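4. Fitting the Partition and Rail

Do this after the desk is standing where it will stay. Golstead desks with the white top only - the older Lapiņa tops have different holes, see section 6.

4.1 Clear the desktop. Trays, boxes, cups, all of it. Boxes can go on the desk behind for now.

4.2 Wipe the back edge. Dry cloth is fine.

4.3 Stand the gray panel along the back edge, rounded corner up. Two people for this, it tips.

4.4 Tighten the panel clamps by hand, then a half turn with the key. No more than that.

4.5 Set the support post on the desktop, 162 mm in from the end of the rail. Screw down.

4.6 Lower the rail onto the post. The rail should sit slightly above the desktop, in front of the panel, squared end showing.

Caution: fingers out from under the rail befor you let go. 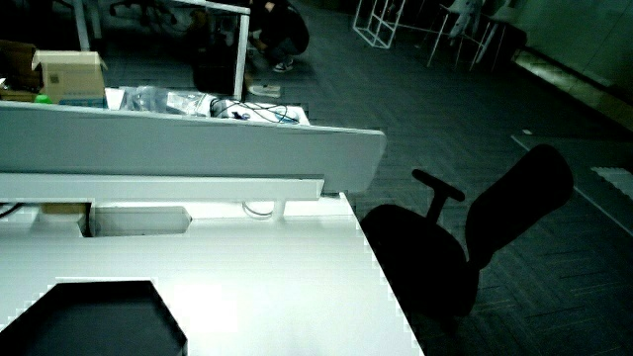
Fig. 4 - Panel and rail in place, support post under the rail.

4.7 Run the cables under the rail. Leave a shallow loop by the post so nothing pulls when a plug gets moved.

4.8 Push down on the rail near the post. If it rocks, go back to 4.5.

Note: rails over 779 mm need a second post. Part 177, order from Perkura, comes with its own screws.

Note: panel leaning? Loosen both clamps, straighten, start again at 4.4. Dont bend it back with the clamps tight.

Caution: nothing hung on the rail. No bags, no headsets, no lamps. Light stuff on the desktop is OK, trays go at the front corner, clear of the cables.

4.9 Put things back. Boxes on the neighboring desk - keep them off the panel, the top edge marks easily and we can't replace just the edge.

Missing a screw or a clamp key: Kojo Ametepe, Dirdale stores, shelf 23. Take the bag, sign the sheet.

Next: section 5, drawer units.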